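Matte white tabletops and task lighting, a short thread. We refit the workroom at Cotance in February and I kept notes. 1/7

Start with the lamp. A matte surface scatters light in all directions, so the position of your head matters little. A glossy one returns an image of the lamp, and you end up leaning to avoid it. 2/7

We aim for 600 lux at bench height, measured at nine points with the meter lying flat. The corner readings decide the layout. The center is nearly always fine. 3/7

White also shows every color difference between sources. Daylight from one side and a warm lamp on the other gives two whites on one table. Mylene Ocampo matched the lamps to the north window and the complaints stopped by noon. 4/7

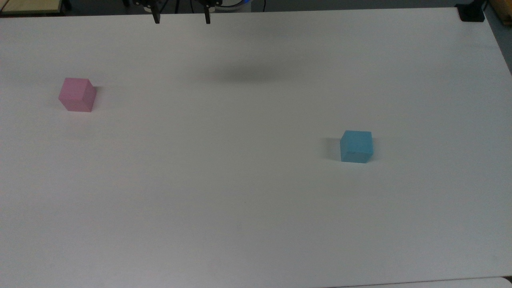 5/7 Cleaning
Damp microfiber, neutral soap, then a dry cloth. No melamine sponges — they polish the surface, and a polished patch on a matte top stays visible from across the room. Pencil comes off with a plain vinyl eraser.

6/7 Edges
Most damage starts there. Alois Brunner rounds ours to a 3 mm radius, and chipping has dropped a lot compared with the old square edge. Forearms prefer it too.

7/7 Cost
The Gruber quote was 20 percent over the gloss version for the same core. We paid it for the four benches by the window and left gloss on the packing side, where people stand and the lamps are high. Edge profile drawings go up once Luzius Lanz has checked the dimensions.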